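Rules of origin (trade agreements)
Wilma Matheson
Monday, November 7, 2022

Rules of origin are the criteria used to decide which country a product comes from for the purposes of trade law. They determine whether goods crossing a border may enter at the reduced tariff set by a trade agreement or must pay the ordinary rate. Every free trade agreement contains such rules, usually in a separate chapter with a long annex listing requirements product by product.

Background

In a customs union, members apply one external tariff, and goods that have entered any member can move freely among the rest. In a free trade area, each member keeps its own external tariff. Without origin rules, an importer could bring goods in through the member with the lowest tariff and ship them onward duty free. This practice is known as trade deflection. Origin rules limit it by granting the preference only to goods made, or sufficiently worked, inside the area.

Criteria

Goods are normally treated in two classes. Wholly obtained goods are those grown, mined, caught or raised in a single country, such as crops or live animals born there. Goods made from inputs of more than one country must meet a test of substantial transformation.

The most common test is a change in tariff classification: the finished product must fall under a different heading from its foreign inputs. A second test is value content, which sets a minimum share of local value or a maximum share of foreign materials. A third requires a named process, such as spinning or a chemical reaction. Many agreements combine these -- a car may have to meet a value test while a garment has to meet a process test.

Simple operations do not confer origin. Sorting, repacking, labeling, painting and cutting to length are usually listed as insufficient, whatever value they add.
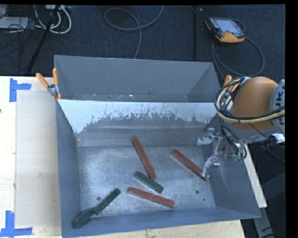
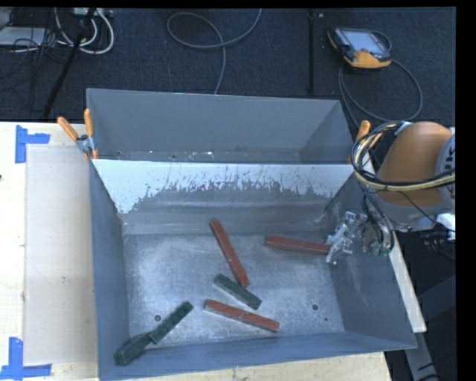 Rectangular pieces in two colors in a gray sheet-metal bin.

Cumulation

Cumulation allows a producer to count inputs from certain other countries as local. Bilateral cumulation covers the two parties to an agreement. Diagonal cumulation extends to further countries linked by agreements with matching rules. Full cumulation counts any processing carried out within the zone, even where the intermediate product did not itself qualify.

Proof and cost

Proof of origin may be a certificate stamped by a public authority or a statement made by the exporter on the invoice. Small consignments are often exempt from formal proof. Records must be kept for a set number of years and shown to customs on request.

Compliance costs can exceed the tariff saved, in which case traders pay the full duty and leave the preference unused. Ginette Boyer's study of the Hevthorpe port records examined 3261 import declarations and found that unused preferences were concentrated in consignments of low value. Boyer attributed this to fixed paperwork costs, which fall more heavily on small shipments -- a finding disputed by Engebretsen, who gave more weight to the margin between the two tariff rates.

See also: Customs union; Tariff classification; Trade deflection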